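Trarnon Tabletop Handling Project

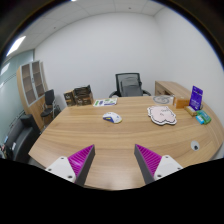

The Trarnon Tabletop Handling Project is a student project in robotic manipulation run at the Sakitz technical college. Its subject is the picking up and putting down of small everyday objects on an ordinary meeting table. The project was set up by Rodrigo Loureiro, a lecturer in control engineering, and forms part of the second-year automation course.

Contents
Background
Equipment
Task set
Assessment
See also

Background
The automation course at Sakitz was formerly taught with a fixed industrial arm in a guarded cell. Students programmed positions by hand and had little contact with methods that learn from demonstration. The Trarnon project was introduced to cover this part of the syllabus. It shares some teaching material with the Mrema line-following contest, an older event for first-year students, but the two are marked separately.

Equipment
Demonstrations are made with a hand-held gripper. It has two tapered grey jaws on white plastic mounts, and the inner faces of the jaws carry magenta ribbed pads. The student holds the tool and carries out the task directly, while a camera on the tool records the view over the jaws.

Objects are chosen for variety of shape. A computer mouse, flat printed cards, small boxes and an upright card stand are typical. Thin items lying flat are regarded as the hardest class, as the jaws must reach under an edge or slide the item to the side of the table first.

Task set
The course handbook lists 54 tasks in two groups. The first group covers single objects: lift, turn, set upright, place in a box. The second group covers pairs of objects, such as laying a card beside a carton or moving one item to free another. Each team completes a selection from both groups and submits 138 recordings. A recording is rejected if the object leaves the view before it is released.

Teams have two members. One handles the gripper and the other resets the table and keeps the log. The roles are exchanged at the midpoint of each session. Sessions are held on Tuesday afternoons.

Assessment
Marks are given for the recordings, the log and a written report. The report must include an account of failed grasps, sorted by object type. Recordings are checked with Tirkinow, a viewing program written by former students of the course. Late logs are not accepted. The written report is due in May.

See also
Mrema line-following contest
Tirkinow (software)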